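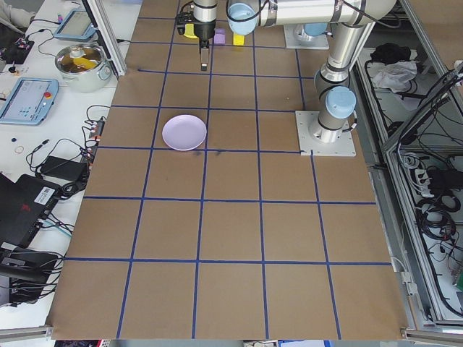 Kider water softener – worth 1,811 or am I being had?

dunmore_flats
Sales guy came by in April and tested our tap water at the kitchen sink. Put some drops in a vial, it went cloudy, and he made a face like somebody had died. Quote is $1,811 installed for the Kider. My neighbor has an Orix that cost her 400 at the store and she put it in herself. Is there any real difference, or am I paying for the guy's truck?

pipewrench_al
You're paying for the truck. And the drops. Those drops react to plain old minerals, so any hard water looks scary. Call your water utility and ask for the hardness number before you spend a dime.

saltbridge
Don't agree with Al on this one. I ran an Orix for 3 years and the valve stuck twice. Second time it dumped salty water into the line while we were at work. The Kider has a better valve and somebody shows up when it breaks.

pipewrench_al
Somebody shows up and bills you. What did the valve part cost you?

saltbridge
Not the point. My Saturday was the cost.

mrs_tuttwell
We have a Vatar, the no-salt kind. They told us it would stop the scale. Kettle looks the same as it always did. When I called, they said the scale was now "softer." I scrub it just as hard.

dunmore_flats
OK, called the utility. They say we're moderately hard, which the sales guy did not mention. He did say I'd save 2,000 on appliances over the life of the unit. I asked how he got that and he said it was on the brochure.

pipewrench_al
There you go.

saltbridge
Moderately hard still kills a water heater, Al. Mine was full of white chunks when I drained it.

pipewrench_al
How often did you drain it before that?

saltbridge
Never, same as everybody.

dunmore_flats
I'm going to flush the heater first and see what comes out. Told the Kider guy to call me next month. He says the price is only good until five o'clock today.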